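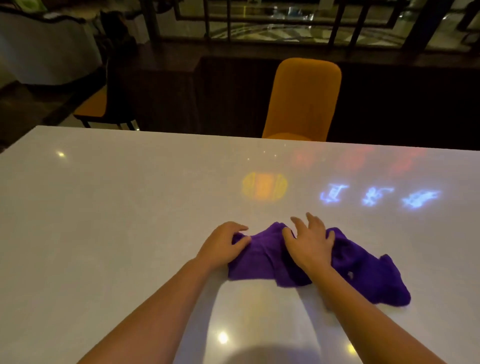 Lorkeck Play Readings: notes to the data

This folder holds the transcripts and the programme notes of the Lorkeck readings, a series of evenings where new plays in translation are read aloud by actors and then discussed with the public. The collection was started by Anahera Paewai and is now kept by Chang-ho Hong. Current version: 23 March 2019.

What is inside

The main table is readings.csv. It has 62 rows, one for every play that was read. The discussion after each reading is in the folder talks, divided into 599 text files, one file for one speaker's turn. The evenings took place in 3 venues: the Fellidwood hall, the Stilluvier bookshop and the small stage at Lim.

Columns in readings.csv

play_id: short code, also used in the file names
title_en: English title as printed in the programme
source_lang: language in which the play was written
translator: left empty if the translator asked for this
venue: fellidwood, stilluvier or lim
extract: yes if only a part of the play was read

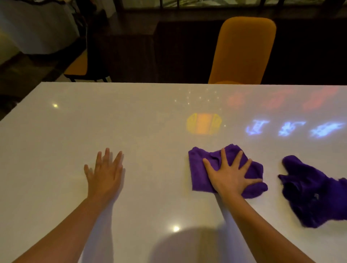
Stage directions were the most difficult thing to transcribe. At the readings one actor speaks them aloud, and often they are shortened or changed on the spot, so the printed script does not help much. We write what was heard, between square brackets, and we keep small actions of the hands as full directions. A line such as [left hand flat on the table, the right one pressing on a folded purple cloth] stays as it is — we do not reduce it to [wipes]. If the reader skipped a direction, we do not put it back.

Known problems

For 4 of the plays the discussion was held in two languages and only the English part is transcribed. Names of people in the audience are replaced by the word GUEST. The spelling of character names follows the programme, also where the programme is not consistent with itself. The February evening at Stilluvier has a gap in the talk, and the gap is marked in the file.

Use

You may use the transcripts for study and teaching. The play texts belong to their authors and translators, and for a public performance you must ask them directly. Please send corrections to Chang-ho Hong, with the play_id in the subject of the message.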